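The Filing of Iyamu

Bahman Najafi had promised to sort the cards before July, and he had a wooden box with compartments to prove it. What he lacked was a system.
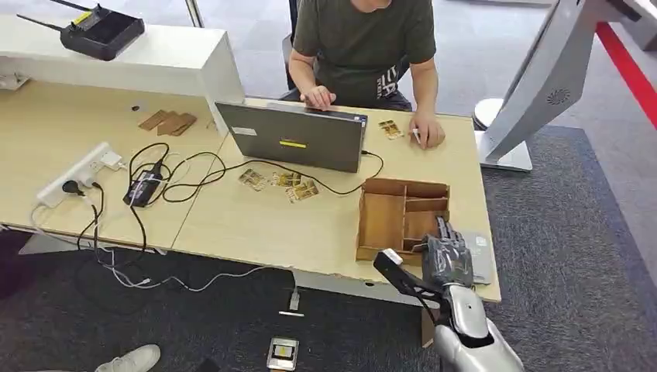
The desk, the box and the four cards still at large.

"By color," said Paula Barbu.

"They're all gold and brown," said Bahman.

"Then by mood."

He opened the laptop and began a list. The cards came from Iyamu, a game with 700 of them and 34 pages of rules – two of which explained how to shuffle. Paula had read the rules once, on a train, and had been unbearable ever since.

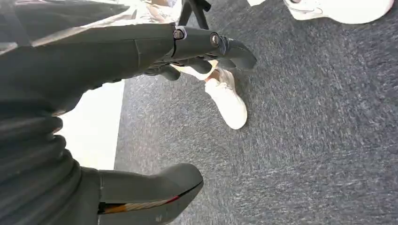 "Glenys files hers by how much she regrets buying them," she said. "She's on her third box."

Bahman typed REGRET at the top of a column, looked at it, and changed it to MISC. Then he wanted a second opinion on the orange one.

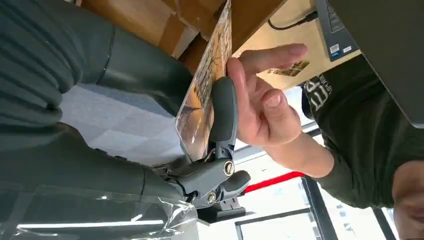
Orange, yellow, brown. Branches, possibly.

"It's a forest," said Paula.

"It's a forest fire."

"That's a different compartment."
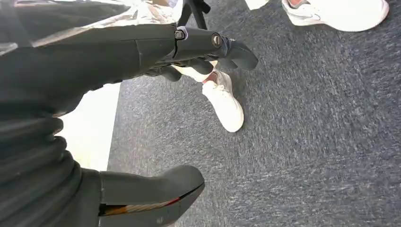 They argued until lunch. By then the list had one heading, and Bahman was wondering aloud whether Glenys had any boxes to spare.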